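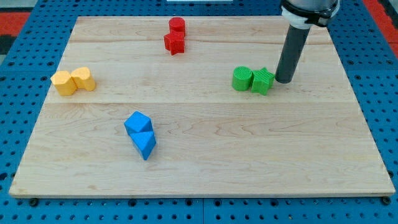 Varano writes that the pushing policy works well in the morning and gets worse after lunch, with the same weights and the same blocks, and asks if the learning rate can be the cause. I answered in the forum that a learning rate can not know what time it is. But the question is a good one, and I had the same trouble for a long time, so I write the answer as a full page.

The subject is the timing between the images and the arm poses. When you push blocks with a round tip, a small mistake in time becomes a mistake in place, and the block turns away to the side when you wanted it to go straight. In my setup the reason was a clock on the camera computer which drifted slowly from the clock on the arm controller. After a few hours the policy was looking at old pictures and believed they were new.

What you need

- The arm controller and the camera running on two computers, or on one computer with two processes.
- Bundbridge, which passes the messages between them. I use version 2. In the older version the time fields have other names, and you must change them in the commands below.
- A flat board and a few colored blocks. Different colors help the block detector, and different shapes help you to see rotation.
- A log of at least 60 seconds where the arm is moving.

Step 1. Write down both times

Each message must carry two times: the time when the thing was measured and the time when the message arrived. Many people save only the second. Open the file bridge.conf and set:

stamp_source = sender
stamp_arrival = true
log_skew = true

Start the bridge again after you change the file. It does not read the file while it is running, and I lost one evening to this.

Step 2. Record a simple motion

Lift the tip a little so that it does not touch the board, and move it left and right in a straight line over a free part. Use a slow speed first. Do not push anything yet. With a block in contact you measure friction and timing together, and you can not separate them later.

bundbridge record --topics camera,arm_pose --length 60 --out skew_test

Stop for one second at each end of the line. These stops make sharp corners in the curve and they are easy to match.

Step 3. Find the offset

Now you have two curves. The first is the tip position from the arm pose. The second is the tip position found in the image. Bring both to the same scale, and shift the second until it lies on the first.

bundbridge align skew_test --ref arm_pose --moving camera

In my first test the answer was 1243 milliseconds. I thought it was an error in the tool, so I repeated the test, and the number was a little bigger. That is how drift looks: it is not the same number twice. If you get the same offset each time, you have a fixed delay, and you can simply subtract it. If the offset grows, continue with step 4.

Step 4. Correct the clocks

Choose one computer as the master. I choose the arm controller, for the reason that it has the strict loop and I do not want its clock to jump. The camera computer follows it. Let the time service make small corrections all the time. Do not let it make one big step in the middle of a run, or you will get two images with the wrong order.

When it is ready, do steps 2 and 3 again. I now get some 18 milliseconds, and it stays there the whole day. It is the exposure plus the transfer, and the policy can live with it.

Step 5. Refuse old images

Good clocks are not enough, because a queue can also make the images old. Put a check before the policy:

age = now - image.stamp_sender
if age > max_age: hold the last pose and skip this cycle

Please note the word hold. In my first version the arm continued with the last velocity when an image was missing, and the tip went through a group of blocks with much energy. Set the queue length to 1 for the camera topic too. For control you want the newest image, and the others can be thrown away.

Step 6. Check the old data

This part is not pleasant. If you recorded demonstrations with the wrong clocks, the policy has learned from wrong pairs. Run align on each recording. Where the arrival times were saved, you can often repair the file:

bundbridge restamp OLD --offset-from-align --out NEW

Where they were not saved, I remove the recording from the training set. Kostby asked me if it is possible to train on everything and let the network find the delay. I tried it. The result was a policy that waits a little before each contact, and I did not like to use it.

Common problems

Align gives no result: the tip is probably not found in enough images. A dark tip over a light board is easy, but check the detector when the tip comes close to a block of a dark color.

The offset jumps between two values: usually there are two processes publishing on the same topic. Stop one of them.

The offset is negative: you exchanged ref and moving.

Pangaribuan sent me a correction for step 4: on some systems the time service does not start by itself after a reboot. Enable it, and look at the skew log in the morning before you record.

Last changed 17/11/2025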